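2019-10-07

Writing this fast, before I lose it. Feet up, tea going cold, the cat has been in and out four times and I'm done getting up for her.

Karim's last day at the barber shop. Or last day with the pole turning, he says he has to be in there all week packing anyway. Karim Nasrallah, 1363 Mill Road, the same address on the same card in my wallet since I moved to Ollthorpe. I don't even get my hair cut there. My brother did, my two boys did, Dad did right up to the end and Karim came to the house for the last three and wouldn't take a cent.

Went down early, thought I'd beat the line. No. Line out the door and past the window of the Fikus, and the girl at the Fikus was bringing coffee out on a tray to people on the sidewalk and only charging the ones who looked like they could stand it. Charged me. Fine.

Men who have not had hair in twenty years standing in that line. The one from the feed store got in the chair, Karim put the cape on him, took out the scissors, snipped the air over his head for five minutes, brushed off his collar and held up the mirror. Charged him full price. Whole shop clapping. I wish I'd filmed it, I had my hands full of cake.

The cake. Lemon, two layers, sagged on the left where I took the corner by the school too quick. Tasted ok. Someone brought stuffed grape leaves and someone else brought what I think was the same potato salad as at the July picnic (the recipe, I mean, I hope). No room for any of it in the shop so it all went on the hood of a parked truck, and then the owner of the truck needed to leave and there was a lot of picking things up and putting them down again.

Sign in the window still says NO APPOINTMENTS NO POLITICS. Asked him if he's taking it to Hirkeck with him. He says his daughter already has a wall picked out. She's got the spare room ready, and he'll be 20 minutes away, which to hear people talk today you'd think was the moon. It's one bus. I said that to about everyone and got looked at.

Things to write down from the shop before they go out of my head -

the smell, that green stuff in the jar
the radio that only got the one station and he'd turn it down for sad news and up for ball games
the booster board for little kids with the tape on it
the wall of school pictures, every boy who got a first haircut there and a good few girls too. My two are third row, one crying, one with his tongue out

He's giving the pictures back. Has them in envelopes by last name and if you don't come get yours he's mailing them. I said what about the people who moved away, and he said he has addresses. Of course he does.

The collection came to $3638. I keep looking at the number. The jar sat on the counter at the Fikus, another one at the feed store, and one at the library that I didn't know was there until last week. It was supposed to be for a watch. Then it got past watch money and there was a lot of back and forth, somebody wanted a bench with a plaque on it, and somebody else said the man isn't dead, you put plaques on benches for dead people. Which stopped that one. So it's a trip. He has a sister he hasn't seen in eleven years and the ticket is paid, both directions, with money left over for presents. He read the card and then had to go in the back room for a while and we all talked about parking.

Speaking of. There was a ticket on my windshield when I got back. Fourteen minutes over! On that street, on that day. I'm going to fight it and I'm going to lose.

Evening part was at Acheampong Hall because the shop holds nine people if one of them is in the sink. Doors at six, and at ten to six I was still home with wet hair trying to decide what to put on. Had the denim thing out, had the black out, put the black back, lay down for one minute which was a mistake, got up again. Went in gray pants in the end like always. Room still looks like a rummage sale and it can stay that way till tomorow. 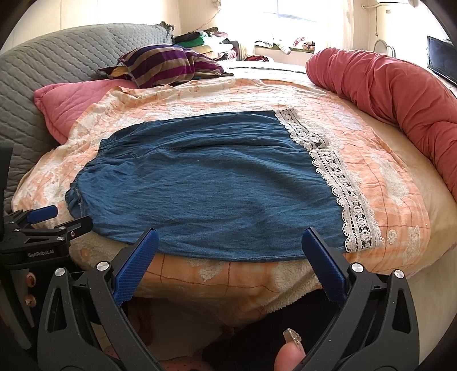 Blue denim and a strip of white lace on the peach comforter.

The hall was packed. They'd printed 700 flyers for this, which seemed nuts to me when I was folding my share of them at the kitchen table, and then I got there and couldn't see the floor. Folding chairs ran out almost right away. People sat up on the stage with their legs hanging over. It was hot as an oven until somebody worked out the back doors, and then it was freezing, and then there was a fight about the back doors. A polite one.

Food was better than the truck hood. Ate standing up, lamb and rice, then more rice. Talked to the old principal for a long time and she has not changed at all, still holds your elbow the whole time so you can't leave. She told the one about the year the whole fifth grade turned up with a line shaved over one ear because one of them asked for it and Karim said sure, ask your mother, and the kid said she said yes. Thirty kids. She made him come in and talk to the class about it and he brought the clippers and it made things worse.

Speeches. Too many. The mayor did eight minutes with notes and called him Kareem Nasser and a voice from the back yelled out the right name, and then other people did, and he had to start over. The fire chief was short and good. Said on the night of the flood Karim opened up the shop and ran the space heater and kept coffee going till morning for the crew, and he never sent a bill for the carpet, and the chief only found out this year that the carpet was ruined. I didn't know that either. I lived four streets over and didnt know.

Then my oldest got up. I had no idea he was going to. He drove down after work and didn't tell me, just appeared in a clean shirt. He said when he was 16 and not talking to anybody, he'd go sit in the shop after school and Karim would hand him the broom and not ask him one thing. Did that for most of a winter. I thought he was at band.

I'm going to have to think about that for a while. Not tonight.

He sat down again and I grabbed his sleeve and couldn't say anything so I asked if he'd eaten. He had.

Karim's turn last. He had a paper, and then he didn't use the paper. He said he came to Ollthorpe for a job that was supposed to last six months and the man who hired him told him nobody in this town tips. Pause. "He was right." Big laugh. He said he tried to figure out how many haircuts but quit when he couldn't find the books for the early years, so he'd only say thank you for holding still. And that whoever takes over the lease should know the hot tap is the cold tap.

No word on who takes the lease. I heard phone repair, I heard nails, I heard another barber, young, from out past Hirkeck. The petition to keep it a barber shop got 1319 names and I don't know what good a petition does when it's just a landlord and a lease, but I signed it, on the hood of a different truck. Landlord was there tonight, eating lamb. People were very nice to him. I bet he noticed.

Danced a little. Knee says I shouldn't have. There was a band made up of three guys from the road department and somebody's nephew on the keyboard, and they knew five songs and did them all twice. Karim danced with every woman over 70 and then with the girl from the Fikus, who had clearly been on her feet since dawn and kicked her shoes off under the stage. She'd lost one by the end of the night. We were all looking for it. Found it in the coat rack, no idea.

Stayed to stack chairs. Took home a foil thing of rice, and half my own cake, the half that leans. My son stayed over, he's asleep on the couch with his feet off the end. He has to leave at five, so I set out the thermos. Told him I'd get up with him, he said don't, I will.

Oh and the envelope. Got my two pictures back. Third row, like I said. On the back of the crying one Karim had written the date and "brave, 2 lollipops." Other one says "bit me."

To do tomorrow - parking ticket. Return the big coffee urn to the library, NOT the church, the church one is the dented one. Call my brother, he'll want to hear it all and he'll be mad I didn't call tonight. Clear off the bed properly. Ask Karim if he needs boxes, I've got all those good ones in the garage from the stove and the move and I know he's using grocery bags.

Also find out the bus times to Hirkeck. I keep telling everyone it's one bus and I've never been on it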